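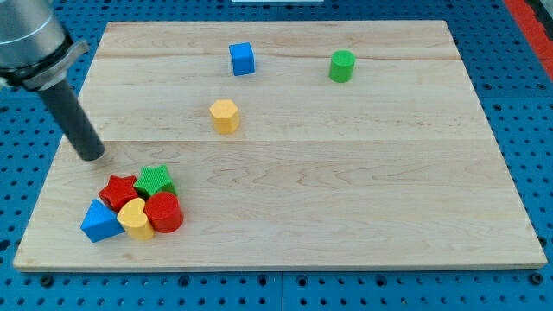
Figure 6. Gripper tool over the board, with blocks clustered and spread out.

4.3 Comparing grippers on the block board

Run this test with each gripper you want to compare. Use the same board and the same blocks every time.

1. Set the board on the pegboard surface.
2. Place three blocks well apart on the far half. Push the other five together at the near left corner so their sides touch.
3. In Flesell, load the Geltunach tool profile and set arm speed to 45 percent.
4. Jog the tip to a point just above the board – do not let it touch the wood.
5. Start the run. Pick the spread-out blocks first, then the cluster.
6. Log each pick as clean, slipped or missed. Repeat for 9 runs.

Note: Star and heart shapes need their own grip angle. See Section 3.

CAUTION: Keep hands off the board while the arm is powered.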